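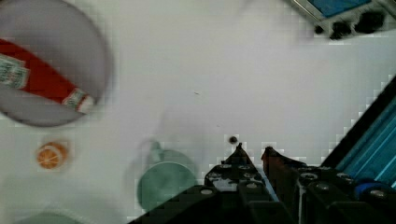

How long can I keep ketchup once it has been opened?

It depends on where you keep it. In the fridge, most bottles are fine for several months, and the label will usually give the maker's own figure. In a cupboard the flavour and colour go off sooner, especially in a warm kitchen, and we suggest a month as a sensible limit.

This was the question members sent in most after the August issue, so this month's kitchen page is given over to sauces, pickles and other things that live in the fridge door.

Start with the label. "Best before" is about quality and "use by" is about safety. Nearly all bottled sauces carry a best before date, and that date applies to the unopened bottle. Once the seal is broken, the line to look for is the small one that says "once opened, refrigerate and use within" so many weeks. It is often on the back near the ingredients, or printed on the shoulder of the bottle where it rubs off. Writing the opening date on the cap with a marker pen saves guessing later.

Tomato ketchup, brown sauce and vinegar-based hot sauces keep well. They are acidic and most contain a fair amount of sugar or salt. Reduced sugar and reduced salt versions may not last as long, so follow the label on those. English mustard keeps its heat better in the cold. Soy sauce darkens slowly at room temperature but is slow to spoil.

Mayonnaise, salad cream and tartare sauce should go back in the fridge straight after the meal. The same goes for pesto, which is one of the quickest to turn. A jar of pesto with a layer of oil over the top will do better than one left half scraped, but it still wants using within the time given. Anything with mould on it should be thrown away whole. Lifting off the top is not enough with soft foods, as the mould can run further down than it looks.

Homemade ketchup is a different matter. It has less sugar and vinegar than shop ketchup in most recipes, and a kitchen pan is not a factory. Members who made a batch at the Morkby allotments open day should keep it in the fridge and finish it within 2 weeks, or freeze it in small tubs. The recipe handed out on the day made 500 ml, which fills two small jars. Wash the jars in hot soapy water and dry them in a low oven before filling.

A few notes on bottles. Wipe the neck and the inside of the cap now and then, as dried sauce there stops the lid closing properly. Don't top up an old bottle from a new one. If a glass bottle won't pour, tilt it and tap the neck. Plastic squeezy bottles can go in the recycling here once rinsed, with the cap screwed back on. Glass goes in the bottle bank on Langlois Road, and the lids from glass jars go in with the tins.

The fridge door is the warmest part of the fridge, and that suits sauces but not milk or eggs dishes. Keep leftovers and anything with a use by date on the shelves.

We still have copies of the leaflet Keeping Food at Home, which covers cheese, cooked rice, bread and opened tins as well. It costs 35p at the Bukeck Street shop, or you can read the one pinned up by the till. The shop opens at 9 and closes for lunch.

Next month's page will be on freezing soft fruit. Questions can be left in the box on the shop counter, or posted to us at the usual address.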